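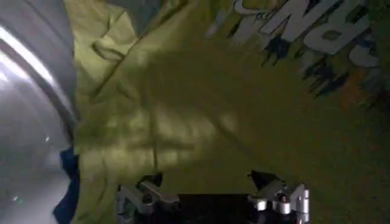 Garments with cracked lettering are welcome. We didn't crack it, and we'd like that understood.

About Gituvton Laundry

Gituvton is a self-service laundry in Watcombe. Kátia Queiroz opened it after 20 years of hauling her own wash up and down two flights of stairs, and she still does the hauling whenever a customer looks more tired than she does. The company behind us is called Zerkitz, which was the best name left on the form that afternoon.

We wash shirts, mostly. Also sheets, towels, team uniforms, and one wedding dress that we discussed at length first. Bright colors go in with bright colors. Black things go in with black things, or at least that's what it says on the wall – what you do in your own drum is between you and your whites. Please check the back of it before you leave. Our lost sock box currently holds 23 socks and not one pair.
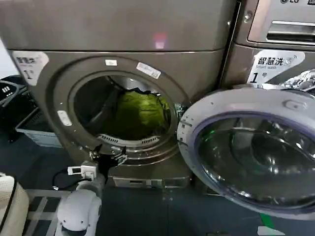

According to Marisol, a machine left open between loads smells better than anything she has at home, and she has told her landlord as much. We do ask everyone to leave the doors open when they're done.

Cold drinks are for sale while you wait. The orange ones go first and the green ones have their loyalists.
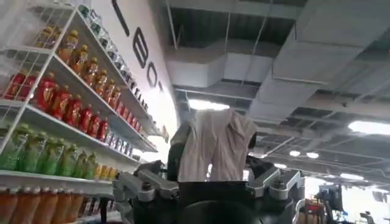
If you'd like your things folded, ask at the counter. Collars get smoothed by hand, and we fold in thirds, the way Kátia's aunt in Toledo taught her. Requests for halves are considered and usually refused.

We close for one week in November to clean behind everything. Bring quarters, or don't, the machines take cards now.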